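Second week on the glove
30th August

I said I would write something once the glove work had settled down. It hasn't settled down, but there is enough to report.

For anyone who missed the last post, the project at Kincaid is teaching a two-fingered arm to put things away. Small things, mostly toys, into a soft storage box. We did the first batch in the spring by remote control, sitting at a desk in Brerkside with a pair of joysticks and watching the arm on a screen. It worked, up to a point. A single pick took me 90 seconds on a good run, and the movements came out jerky and full of pauses where I was working out which stick did what. The arm learned the pauses as well. It would stop over the box and hang there for a bit before letting go.

So now we do it by hand. You put on the sensor glove, sit at a table, and move the objects yourself. The glove records what the fingers are doing and the printed cube on the back of the hand lets the camera work out where the hand is. No arm needed until much later, when the recordings get turned into something it can follow.

A session is 30 picks, then a break, then another 30. I managed 161 good ones over the fortnight, which is fewer than planned. Most of the lost ones were my fault. If you turn your wrist too far inwards the camera loses sight of the cube, and the recording has a hole in it. You don't notice at the time. You find out in the evening when you go through the files, and then you delete them and feel tired.

A few things I have picked up, in case anyone else is starting on this.

Slow down before you touch the object. People grab toys very quickly and the hand is nearly closed before it arrives. The arm can't do that, so the recording isn't much use to it. I open my fingers wider than feels natural and hold them there for a moment.

Use the thumb and first two fingers and keep the others out of it. My little finger wanders.

Sort the cable out first. It pulls on the forearm if it's too short and catches on things if it's too long. I have tried tape, a sleeve and a clip, and the clip was best.

Put the phone where you won't pick it up with the glove on. I have done this twice.

We moved out of the lab for part of this, to a table in the café area at Stovommont, so that the recordings wouldn't all have the same plain wall in them. The light is different there and the background is a mess of posters and notes, all of which is good for training. It was noisier than I'm used to but I got through both sets.
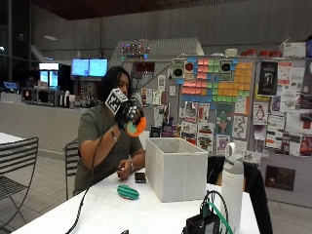 Glove on and cube on the back of the hand, with one toy held and another on the table.

The rounded toys are harder than I expected. They roll a little when you let go, and the next pick starts from a slightly different place each time. I was resetting them by hand at first, then stopped bothering - the variety is probably useful.

Next job is the alignment software from Givard, which has been sitting on my desktop unopened. I need it to match the glove readings to the camera times, and at the moment they drift apart over a long session. If I get it working I'll put the settings up here. If you've used it with a wired glove, leave a comment, as the manual only covers the wireless one.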